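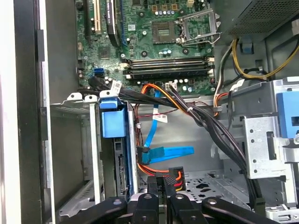
Informe de avance, diciembre
Proyecto: aula de informática, biblioteca de Drusbridge
Para: Marjan Ghaffari, Fundación Arabzadeh

Marjan, va rápido porque el cierre es el jueves.

Hecho hasta ahora:
Curso de alfabetización digital, 6 sesiones dadas. 65 inscritos, más de lo previsto, hay lista de espera para el turno de tarde. El grupo de mayores va lento pero no falta casi nadie. Piden más práctica con la cita médica y la sede electrónica, menos teoría.

Equipos: entregados 15 de sobremesa reacondicionados. Los demas siguen en el taller de Gallthorpe, pendientes de piezas.

Retrasos:
La red de la sala pequeña. El ayuntamiento no ha dado el permiso para la canaleta, dos correos sin respuesta. Mientras, tiramos del wifi de la planta baja, que se cae por las tardes.
Manuales en lectura fácil: Pusanon entregó el borrador con errores, devuelto. Nos dicen unos 5 días.

Presupuesto: dentro de lo aprobado salvo imprenta. Pido pasar a esa partida lo que sobró de mobiliario. Necesito el visto bueno por escrito.

Próximo: abrir segundo turno, encuesta a los alumnos, cerrar horario de enero con la bibliotca.

Las facturas van aparte, falta la de las sillas.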